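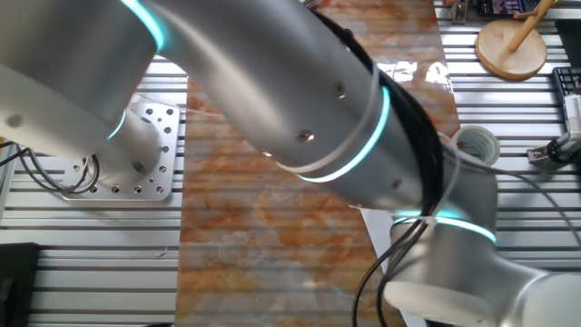
4 min read

First short, first pitching forum - how much do I need to have ready?

Posted by Adesuwa Odukoya, 19 July 2024

Hello all! I've been reading this board for ages and finally have a reason to post. My short documentary idea has been picked for the regional pitching day at Gostau and I'm over the moon, but I've also got a list of worries as long as my arm.

The film is called Pradura (working title, though I'm getting fond of it). It's about the last ferry crossing on a river near where my gran grew up, and the two families who have run it between them since the fifties. I've shot a bit of test footage on my own camera, I've got a written treatment, and one of the families has said yes on paper. The other has said yes over a cup of tea.

Each team gets seven minutes in front of the panel, and that includes any clips. After that there are questions. The form asks for a synopsis, a budget summary, a director's statement of no more than 1000 words and "supporting visual material", with no word on what that means. My statement is at 937 words, so I'm safe there, but I could happily talk for an hour and have no idea what to leave out.

So what I'd love to know is:

Should I show a teaser at all if the sound is rough? It was a windy day and you can hear it.

How detailed does the budget need to be at this stage? I have one page, with travel, kit hire, an editor and a bit for music.

Does it matter that I don't have a producer? Everyone else on the list seems to come in pairs.

Any stories from people who have been through one of these would be very welcome, good or bad. I've never pitched anything to anyone apart from a school play, and I wasn't even in charge of that!

Detlef Ostermann

Congratulations, what a lovely idea for a film! I pitched at Gostau a few years back with a short called Tesach and it was one of the best days I've had in this business, even though we didn't win. Let me go through your points, and forgive me if I ramble.

Teaser: yes, show one, but keep it very short. Ninety seconds is plenty out of seven minutes. If the wind is bad, mute the camera sound and put a clean voice over the top. You could record one of the ferry people telling a story indoors, on a phone if you have to, with the curtains shut and the fridge switched off. A panel will put up with shaky pictures far longer than sound they can't make out. Take the file on two memory sticks and have it on your laptop as well. Ours wouldn't play from the first stick and I aged ten years.

Budget: one page is fine for the form. What they want to see is that you've thought about it. But do take a fuller version with you, because somebody is bound to ask what happens if the river floods and you lose two shooting days, and it feels wonderful to have a line you can point to. Don't forget insurance. Don't forget food either - people always leave out food.

Producer: not having one won't sink you. Say so early and say it cheerfully. One of the panel came up to us afterwards and gave us the name of somebody who ended up producing our next film, Oprea, and that would never have happened if we'd pretended we had it all sorted.

The thing I would really push you on is getting that second yes in writing before you go. Tea is lovely but a broadcaster can't file it. A simple signed page saying they're happy to take part and know the film is being pitched will do for now, and you can do the proper release forms later.

As for what to say, start with the people. Tell us who is on that ferry on a wet morning and what they'd lose if it stopped. You can get to themes and camera style once we care! Then practise out loud, standing up, with a timer, to somebody who knows nothing about it. My first go ran to eleven minutes and I'd been so sure it was short.
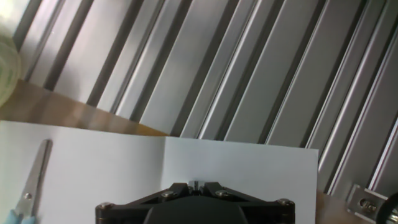 Close-up with a sheet of white paper.

riverbank_jo

agree with all that. also print your opening line on a card in big letters. you will know it off by heart and it will still vanish when they say your name

Adesuwa Odukoya

Oh, this is brilliant, thank you both so much! I rang the second family this morning and they're happy to sign, so I'm taking a form over with a cake. I've cut the teaser down to eighty seconds and my cousin (who thinks all documentaries are about penguins) is going to sit through my first practice tonight. The card is a great idea, I'm doing that straight away.

Detlef, is Tesach online anywhere? I'd love to see it.

Detlef Ostermann

It isn't at the moment, but I'll dig out a link and send it to you. Ignore the titles, we did them at three in the morning. Best of luck, and please come back and tell us how it went!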